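2024年5月の日記、その3くらい

今日も畳んだ。ひたすら畳んだ。肩がばきばきです。

ムラード(Murard)のクリーニング工場で仕上げをやってきて、まさか自分が「機械に畳み方を教える側」に回るとは思ってなかった。しかも教えるといっても口で説明するわけじゃなくて、両手に一つずつグリッパーを持って、それで服をつまんで畳むだけ。手を使えばあっという間の一枚が、これだと倍どころじゃなくかかる。最初の週なんて、襟をつまんだつもりが机をカツンとやって、袖だけ逃げて、もう笑うしかなかった(となりで本当に笑われた)。

いちばん手ごわいのは薄い生地! タオルは素直なんだよね。厚みがあるから指先がどこにいるかわかるし、端もちゃんと端の顔をしてる。ところがピンクと水色のぺらぺらしたやつなんかは、片方の角を持ち上げるともう片方が裏返って、どこが裾だったか自分でもわからなくなる。素手のときは親指の腹でさぐっていたんだなあ、と初めて気がついた。長いこと毎日やってたのに。
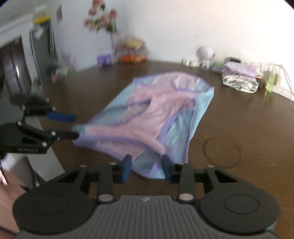
アクセル・ダルスゴーさんに言わせると、仕事がなくなるかどうかより、誰が朝の山を仕分けるのかを先に決めてほしい、とのこと。機械はきれいに置かれた服なら畳むけど、丸まった靴下の入ったズボンをほどいてはくれないし、結局そこに人がつくなら、その人は一日じゅう立ちっぱなしで山をほどくだけになるんじゃないか、と。

うーん、それはほんとにそう。わたしも同じことをもやもや考えてた。畳むのって、きついけど息抜きでもあるんですよ。手が勝手に動いてるあいだ、晩ごはんのこととか考えていられる。仕分けはそうはいかない。ポケットの中、シミ、取れかけのボタン、ぜんぶ見なきゃいけないから頭が休まらない。畳みが機械に行って仕分けが人に残るって、楽なほうを持っていかれる感じがちょっとある。

会社が入れる予定なのはヒンデッティ(Hindetti)という機械で、9月から夜の便だけで試すらしい。説明会の紙には、月に2,934枚を任せたいと書いてあった。何をもとにした数字なのかは聞きそびれた。細かいな、と思ったのだけ覚えてる。ちなみにわたしが前の持ち場で一日に畳んでたのが260枚近く。グリッパーを持ってからは96枚いけば上出来で、今日は途中でやり直しが続いて、そこまで届かなかった。くやしい。

それで、やり直しの話。わたしはしわが寄ると反射的に手のひらでシャッとならしたくなるんだけど、グリッパーには手のひらがない! 指先を寝かせて、つつーっと押すしかない。これを何回もやってるうちに、昼すぎに急にこつがつかめて、左で角を押さえたまま右をゆっくり引くと生地のほうから平らになってくれるようになった。誰かに見せたくてきょろきょろしたけど、みんな自分の手元しか見てなくて、しょうがないからひとりで「よし」って言った。

不思議なのは、こうやって教えていると、自分の畳み方のくせがどんどん気になってくること。三つ折りの最後をちょっとだけ内側に入れるの、前の先輩に習ったやり方で、マニュアルには載ってない。これも機械が覚えるのかな。覚えたら、先輩の三つ折りがレタマル(Retamal)の新しい工場でもやられることになる。うれしいような、先輩に一言あってもいいような。先輩はもう辞めちゃったので、今度はがきでも書こうかな。

給料のことも書いておく。今のところ時給は前と同じで、枚数の手当がつかないかわりに、教える分の手当がつく。足すとほんの少し増えた。でも9月より先の話は紙のどこにもなくて、質問した人がいたら「検討中です」で終わり。検討中って便利な言葉だよね。わたしはできれば、機械が畳んだのを直す係より、教える係のままがいい。直す係って、たぶん一日じゅう誰かの失敗ばかり見ることになるでしょう。文句を言う相手が機械だし。

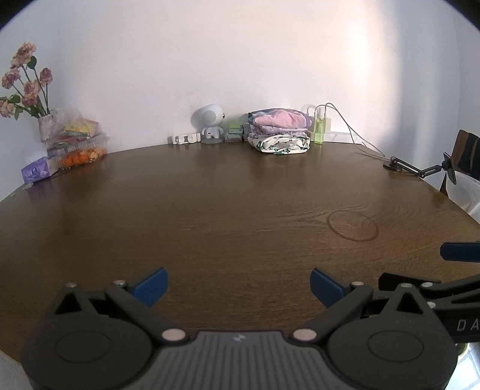
作業の丸テーブル。手前がグリッパー、奥に畳んだ服。

椅子の高さのことも忘れないうちに。グリッパーは思ったより肘が上がるので、前と同じ高さで座ってると夕方に腕が上がらなくなる。立ってやるほうがいい人もいるみたいだけど、わたしは腰にくるから座りたい派。クッションを一枚足したら、少しましになった。明日はもう一枚持っていく。

あと、お菓子は作業の区切りまで我慢すること。袋を開けた指で生地をさわると大変なことになるので。オレンジ色のスナックが目に入るたびに負けそうになるんだけど、今日は昼休みまでちゃんと耐えた。えらい。

帰りにケロン(Kellon)で湿布を買った。家に帰ったら洗濯物が山になっていて、素手でわーっと畳んだら速いこと速いこと! 気持ちよくて、畳まなくていいふきんまで畳んじゃった。明日の朝は薄手のブラウスから始めるつもり。肩、治ってますように。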